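젤스카(Zellska) 사무실 정리 갤러리 - 쓰레기봉투 편

등록 14 Jun 2021 | 조회 661 | 사진 3장

급하게 올립니다. 글 다듬을 시간 없음. 오타 있어도 그냥 넘어가 주세요.

봄부터 미루던 봉투 정리 드디어 시작. 이사 온 뒤로 쓰레기봉투를 어디 두는지 사람마다 말이 달랐음. 누구는 싱크대 밑, 누구는 창고 선반, 누구는 자기 책상 서랍. 그러다 통이 넘치면 봉투 찾느라 온 사무실을 뒤지고. 이번에 자리를 하나로 정했습니다. 벽에 걸고, 그 아래에 통. 끝.

큰 봉투는 Nitwood에서 30장 묶음으로 2개 주문. 배송 빨랐는데 포장이 좀 과했음. 예전에 쓰던 Vomness 것은 두껍긴 한데 입구가 잘 안 벌어져서 다들 싫어했고요. 남은 건 창고로. 아까우니까 가을 대청소 때 씁시다.

1. 벽 쪽 자리 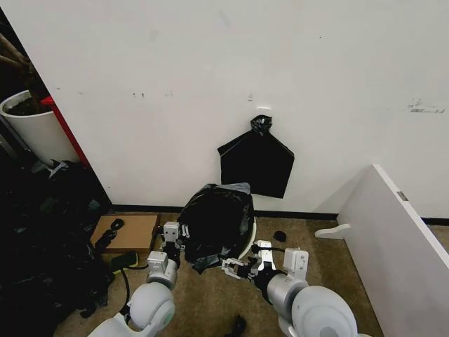 봉투 크기 얘기부터. 작은 통에 큰 봉투 씌우면 남는 비닐이 사방으로 퍼져서 발에 걸립니다. 접어서 안으로 넣든지 뒤로 묶든지 둘 중 하나 해주세요. 제 생각엔 뒤로 묶는 게 나음. 검은 봉투가 워낙 부풀어서 밑에 하얀 둥근 테두리만 겨우 보이는데, 이렇게 두면 지나가다 차기 딱 좋음. 벽에 건 봉투는 위를 매듭으로 묶어 둔 모양 그대로 쓰기로. 매듭 너무 세게 묶지 말 것. 지난번에 푸느라 손톱 나갈뻔.

벽 낙서랑 긁힌 자국은 저도 알아요. 페인트는 건물 관리실에 물어봤고 답은 아직. 지우개 스펀지로 문질러 봐도 되는지도 같이 물어봤습니다. 허락 나기 전에는 손대지 마세요. 저번에 회의실 벽 닦다가 거기만 번들거리게 된거 다들 기억하시죠.

걸이는 하나로 갑니다. 더 달자는 의견 있었는데 일단 써보고 정하기로. 무거운 거 걸지 말고 봉투만. 우산, 가방, 외투 전부 안 됨. 청소용 앞치마도 안 됨.

2. 주변에 나와 있는 것들

바닥에 뭐가 많음. 하나씩 제자리 찾아줄 예정인데 오늘 다는 못함. 상자 납작하게 접는 건 재활용 나가는 날 전까지만 하면 됩니다. 끈 종류는 상자에 같이 넣지 말고 따로 빼주세요. 수거하시는 분이 싫어하심.
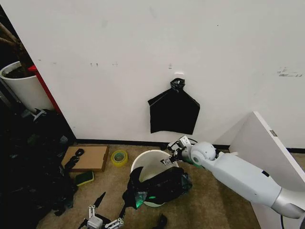
스베토자르 콜라르르시(Svetozár Kolář)는 봉투를 벽에 거는 것보다 통 바닥에 여분을 몇 장 깔아두는 게 훨씬 빠르다고, 예전 사무실에서는 다 그렇게 했다고 댓글을 남기셨네요. 맞는 말씀. 근데 저희는 바닥에 깔아두면 새는 음료 때문에 여분까지 다 젖어요. 작년 10월에 한번 그랬고 그때 묶음 하나를 통째로 버렸음. 그래서 벽입니다. 통 바꾸면 다시 얘기해 봅시다.

포장 테이프는 쓰고 나면 꼭 문구함으로. 카펫 위에 세워두면 굴러가고, 먼지 붙으면 못 씁니다. 수세미도 마찬가지. 노란빛 도는 연두색 면 있는 그거, 싱크대로 돌려보낼 것. 바닥 닦는 데 쓴 수세미로 컵 닦지 마세요 제발. 구분하려고 바닥용은 모서리 하나 잘라둘게요.

왼쪽 화분은 그 자리 유지. 옮기자는 분 계셨는데 다른 데 두면 햇빛이 너무 셈. 물은 주던 분이 계속. 화분 흙에 커피 찌꺼기 붓지 마시고요, 냄새 남. 검은 더미는 내일 아침에 펴서 확인하고, 쓸 수 있는 건 개서 보관, 나머지는 버립니다. 자기 것 섞여 있으면 오늘 안으로 가져가세요.

3. 연두색 통

통은 작은 게 낫다는 쪽으로 결론. 자주 비우게 되니까. 큰 통은 꽉 찰 때까지 다들 모른 척하더라고요. 시코라(Sýkora) 카탈로그에서 페달 달린 것도 봤는데 생각보다 비싸서 보류. 뚜껑 없는 것도 당분간은 괜찮을듯. 음식물만 안 넣으면.
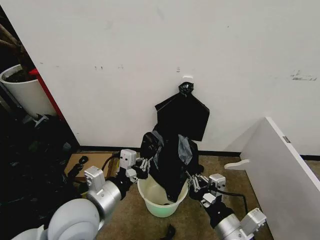
글·정리: 한서윤

옅은 연두색 플라스틱 통, 걸어둔 봉투 바로 밑이 지정석. 이 자리에서 옮기지 말아 주세요. 청소기 돌릴 때만 잠깐 치우고 원위치.

비우는 순서 간단히. 꽉 차기 전에 묶기, 통에서 빼기, 새 봉투 씌우기, 입구는 통 밖으로 넉넉히 접기. 손바닥 하나 정도 접으면 안 흘러내려요. 묶은 봉투는 복도에 두지 말고 바로 1층으로. 복도에 두면 옆 사무실에서 연락 옵니다. 벌써 한번 왔음.

당번표는 냉장고 문에 붙여놨고 바꾸고 싶으면 직접 고쳐 쓰세요. 저한테 말 안 해도 됨. 대신 빈칸은 만들지 말기. 휴가 가는 주는 미리 다른 분이랑 바꿔 두시고.

남은 일: 상자 접기, 테이프 치우기, 벽 건 답 받기, Vomness 남은거 창고 맨 윗칸에 올리기. 사다리 어디 있는지 아시는 분 댓글 좀.

다음 갤러리는 싱크대 밑. 거긴 진짜 각오하고 열어야 함. 고무장갑 필요하신 분 미리 말씀해 주세요. 사이즈 M이랑 L 주문 넣을거고 S는 창고에 남아 있어요.

목록 | 이전글: 창고 선반 라벨 | 다음글 없음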